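Drellham Reach Planner
Setup and care software for pedestal-mounted tabletop arms

Product number: 2791
Category: Cell planning and simulation
Supplied by: Gratby Automation Supply
Page last revised: December 21, 2021

Overview

Drellham Reach Planner is a desktop program for laying out a small robot cell before any hardware is bolted down. The user enters the arm, the height and position of its pedestal, and the outline of the room. The program then tests the arm against every square of a floor grid and colors each square by result. It is intended for teaching laboratories, small workshops and maintenance departments that operate one or two light articulated arms and wish to check a change on screen before carrying it out.

The current release supports the Xiong series of light arms and the Detex two-finger gripper. Arms of other makes may be entered by hand if the link lengths, joint limits and mounting pattern are known.

What is supplied

The standard license covers one workstation and includes the planner, the arm library, the room builder and the maintenance log. A printed setup guide is sent with the license key. The key is tied to the workstation on which it is first entered. Customers who replace a workstation should release the key from the old machine first; the command is in the License menu.

Not included are the arm, the gripper, the pedestal, mounting hardware, and the controller cable. These may be ordered separately through Gratby.

System requirements

A workstation with a dedicated graphics card is recommended. The program will run without one, but shadows and transparent overlays should then be switched off in the Display menu. A wired connection to the controller is required for reading joint values from a physical arm. Wireless connections are not supported.

Setting up a cell

The steps below assume a new project and an arm already present in the library. Customers upgrading from an earlier release should open their project, save it under a new name and begin at step 3.

1. Build the room. Enter the wall positions and the floor outline. Fixtures may be left out if they stand beyond the reach of the arm. Furniture that stays in the room can be added from the object list and placed outside the grid.

2. Place the pedestal. Enter its width, depth and height as measured, including any leveling plate. An error in pedestal height affects every square of the result, and it is the most frequent cause of support requests.

3. Mount the arm. Select the arm and confirm the direction in which the base faces. The zero mark on the base must agree with the zero mark on the physical unit.

4. Attach the gripper. Select the gripper and enter the finger length. Worn or replaced fingers should be measured again - the catalog value applies to new parts only.

5. Lay the grid. Draw the grid over the part of the floor to be tested. A standard grid holds up to 504 squares. Larger areas should be divided into two projects.

6. Choose a test part. A plain block is sufficient for most checks. Its size should match the smallest part the arm will be asked to pick up.

7. Run the reach test. The program moves the arm to each square in turn and records whether the gripper arrives at floor height within the joint limits. Progress is shown in the status bar. The test may be paused and resumed, but the pedestal must not be moved while it is paused.

Reading the result

Each square receives a color on a scale from green through yellow and orange to red. With the factory settings, green means that the pose was reached with margin left at every joint. Yellow and orange mean that one or more joints came near a limit. Red means that the pose should not be used in a production routine. The scale can be changed under Display, and a changed scale is saved with the project.

Neighboring squares may differ in color even where the distance from the base is nearly the same. The arm may choose a different elbow position for each square, and the margin changes with it. Where a work position falls on a boundary between two colors, the lower result should be used.

The overlay is semi-transparent by default, and the arm, pedestal and test block remain visible with it on. Cast shadows can be helpful in judging the height of the fingers above the floor. They have no effect on the result.

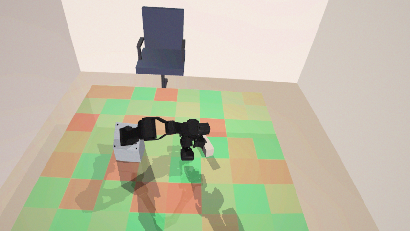

Scheduled care of the arm

The maintenance log keeps a record for each arm in the project and issues a reminder when an item falls due. The default schedule is as follows.

Every 7 days of use: wipe down the links and joint housings with a dry cloth. Check the gripper fingers for chips or looseness. Check that the cable run moves freely at the elbow.

Every month: check the bolts between base and pedestal against the torque value in the arm manual. Run the zero check and enter the joint readings in the log. Compare them with the previous month - a steady drift at one joint is a sign of wear in that actuator.

Every year, in April or at another fixed date chosen by the customer: repeat the full reach test using freshly measured pedestal and finger values. Keep the earlier result on file.

Replacing a joint actuator

Power down the controller and disconnect it from the supply before any cover is opened. Support the arm beyond the joint being serviced; an unpowered arm may drop under its own weight. Remove the bracket screws, withdraw the actuator and unplug the cable at the actuator end. Fit the replacement with the horn at its center mark. Screws that came out with thread-locking compound on them should be discarded and replaced with new ones.

After the repair, enter the new actuator number in the log, run the zero check, and repeat the reach test. Earlier results are marked as outdated by the program and cannot be exported until the test has been run again.

Known limits

The reach test does not take account of payload. Parts near the rated load of the arm should be tried on the physical cell at reduced speed. Flexing of the pedestal is likewise not modeled. The planner is not a safety assessment tool, and its results do not replace guarding or a review by a qualified person.

Error code 11 indicates that the arm in the project and the arm on the controller do not match. Check the arm selection and reconnect.

Ordering and support

Orders are accepted by mail or through the Gratby order desk. Please quote product number 2791 and state whether the license is for a new workstation or an upgrade. Support requests should include the project file, the arm type and the latest zero check readings.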